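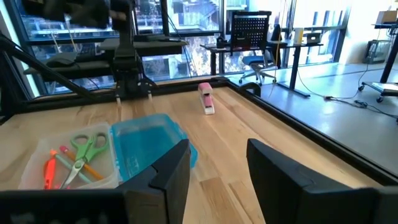
Fares Khalaf wrote in to say the Najjar 30 is the only telescope he has ever returned twice, the second time by accident. I'd read his note before mine came, which may have colored things.

The tube is fine. Jupiter showed two clean belts and all 4 big moons, and the moon itself was bright enough to ruin my night vision until bedtime. The mount is another matter. Touch the focus knob and Saturn leaves for Clumness – give it 7 seconds and it wanders back, looking pleased with itself.
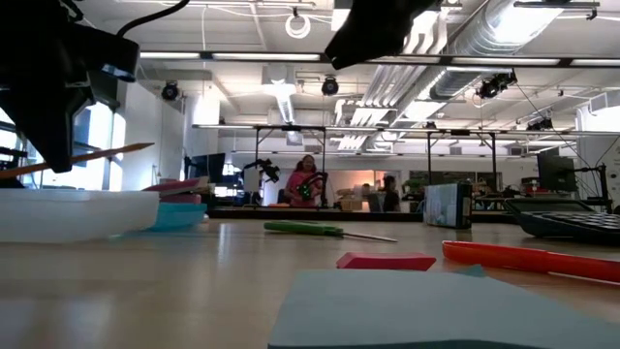 Pencil-like stick and plastic containers at the table.

The finder app claims 1043 objects. I found nine, and one was a streetlight. Setup took most of an August evening, partly thanks to a manual that calls the same bolt three different names.

Buy it for the optics, then spend the savings on a Tultska tripod. Mine stays, on the new legs, pointed away from the streetlight.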